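Bjarnason checked tablecloth, pink and white
Reviewed by Elisa Piras
March 5, 2021

I've gone through a lot of tablecloths for small square tables, and most of them have let me down in the same way. They're cut for a dining table, so on a little one you end up with fabric puddled on your knees and a corner that catches every bag going past. The Bjarnason check is the first in ages that I've been properly happy with, and I've now bought a second (same colour, no regrets).

I first saw it at Jhair Ayala's place in Genville, where he had one on his balcony table, and I asked him about it before I'd even sat down. Mine came from the Avstead shop two days later. It arrives folded into a flat packet with fierce creases in it, and they take some shifting. I hung it over the shower rail overnight and then ironed it slightly damp, and after that it behaved. If you put it straight on the table out of the packet you'll be looking at a grid of fold lines for a week.

The colour is what I love most. Pink and white check can go very picnic, or very nursery, and this one manages to be cheerful without shouting. The pink is softer than it looked on my phone screen. I was a bit worried about that when I opened it, but in a plain sort of room it's lovely - it warms the whole corner up, and everything else in there can stay as grey and black as it likes.

Washing has been easy. I do it at 30 degrees with the tea towels and hang it by the short edge. Tea came out the first time. Beetroot took two goes and a bit of muttering. The hem has stayed flat, although one corner had a loose thread from the start that I snipped and dabbed with clear nail varnish.

It also gets along with white things, so I'd go for white if you're choosing bits to stand on it. A white vase with white artificial flowers at the back corner is my favourite, with a little spray of something paler and leafy lying loose beside whatever else has landed on the table.

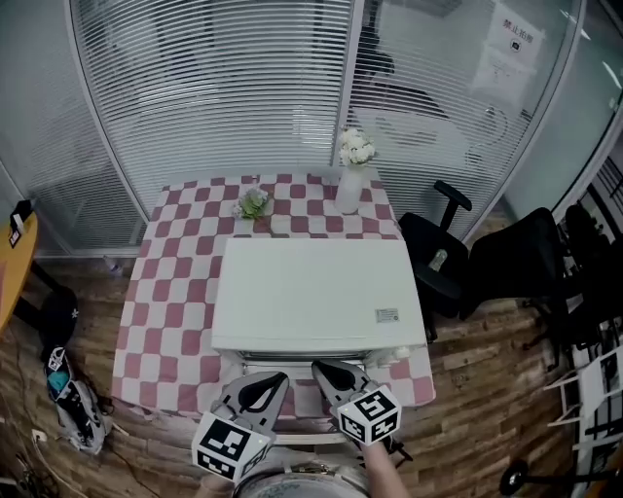
I did try the Rirnmont version as well, the one with the wider squares, and it's a decent cloth, but the bigger check looked clumsy on a table this size and the fabric was stiffer. It would probably suit a long kitchen table better. The Bjarnason has more give, so it hangs down at the sides and doesn't poke out like a paper hat.

My one real grumble is the sizing chart, which lists the cloth measurement and leaves you to work out the drop for yourself. Measure your table, add the overhang you want twice, and check that number before ordering. I'd happily buy a third in green if they ever make it.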